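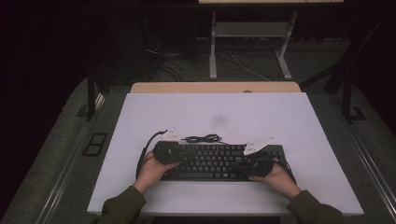

Newsroom > Product News > Training Tools

Luma Brings Live Captions and Breakout Rooms to Small Training Teams

DINDPORT, November – Hi, I'm Manee Yimyam, and I run the training side of things at Luma. They usually have someone else write these, but I asked for this one because I've been bugging our developers for it since my first month here (sorry, everyone!) and I wanted to be the person who got to say it's out.

So: Luma Classroom 5 is available starting this month. It's our online classroom for companies that teach their own people, and the big news is that live captions and breakout rooms are now part of the regular plan. You used to have to buy them as add-ons, and I lost count of the calls where a customer got all excited about breakout rooms and then went very quiet when I told them the price.

Let me tell you what I like best. When you send people off into small groups, you can now drop the same worksheet into every room at once, and everything they type comes back to you in one place when the groups close. I taught a new-hire class this way last spring on the test version and I didn't copy and paste a single thing. If you've ever tried to gather notes from 8 groups while somebody is asking where the chat went, you know why I'm happy about that.

Captions show up while you talk, and learners can make the text bigger or move it to the side of their own window without changing it for anybody else. You get the full transcript after class, and you can fix names and company words in it before you share it. Please do check it first. It had some very creative ideas about my last name.

We tried all of this out with Valtar, a parts distributor that trains warehouse and office staff at 20 locations, and with Vörös, a small language school that teaches every one of its evening classes online. Both of them were generous with their time and pretty blunt with their comments, and the "raise hand" button is a lot easier to find now thanks to Valtar's forklift instructors. Vörös asked for a quiet timer that learners can see but not hear, so we made one, and I use it all the time.

The regular plan is $449 a month for one company, with as many instructors as you want. If you're already a customer, you don't need to do a thing, and the new tools will be in your menu the next time you sign in. Your old recordings stay right where they are.

I'm also teaching free walk-through sessions all month at 10 a.m. and again at 3 p.m. They run half an hour, plus questions, and I tend to stay on as long as people keep asking. Sign up from the Events page, bring a real lesson if you've got one, and we'll build it together!

About Luma
Luma makes online classroom software for workplace trainers and small schools. The company is based in Dindport.

Press contact
Manee Yimyam, Luma Training Team

14 shares | 3 comments

Related news
Luma Adds Shared Notes to Recorded Classes
Quizzes You Can Edit in the Middle of a Lesson
Valtar Moves Safety Refreshers Online
Luma Opens a Help Desk for Evening Instructors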